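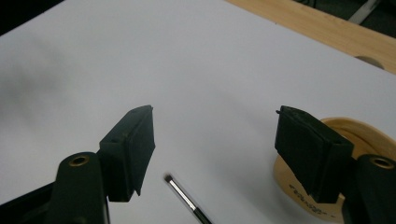
White sheet, wood table. Photo: Ermelinda Abreu

Home Opinion Kitchen Letters Subscribe

In Defense of Covering the Table

By Leobardo Villaseñor
15/06/2024

I own a good table. I know it's a good table from the edge of it, the only part I've looked at since November. The rest lives under a big white sheet, and I'd like to argue that this is how a table should be kept.

My family finds it sad. They bring up the 230 dollars I paid Barrera for the thing, secondhand, and the weekend I spent oiling it. Why buy wood, they ask, and then hide it? People who talk this way have never tried to get glue out of grain.

A bare table is a nervous table. Everyone who sits down at it gets handed a coaster and a look. We had 3 coasters for the 2 of us, and we still managed to put a mug down on the one spot without any. I spent whole dinners watching the bottoms of glasses. My sister once lifted her plate to check underneath it before I could ask her to, and I felt proud of her, and then I felt like someone's landlord.

With the sheet down, I don't care. Wrap a present on it, fix a lamp on it, cut up a melon if you must. A white surface also tells you the truth. Drop a small screw on wood and it's gone until you find it with your foot. Drop it on white and there it sits, looking guilty. Crumbs can't hide either, and in my house that has led to more wiping than any speech of mine ever did.

I'll grant the other side a few things. A sheet that size never lies quite flat. It gets a slight wave in the middle, you press the wave down, and it comes up again six inches over. You can chase it to the edge of the table and feel you've won, and by lunch it's back. I used to weigh mine down with cookbooks, which left no room to do anything on the table except read cookbooks.

It's also true that it looks a bit like we're about to paint the ceiling. Guests ask when the work will be done. I tell them soon.

But good wood doesn't need to be seen at every meal. Mine is under there doing fine, and on holidays I pull back a corner and let people admire it, briefly, before the gravy comes out.

14 comments | 37 shares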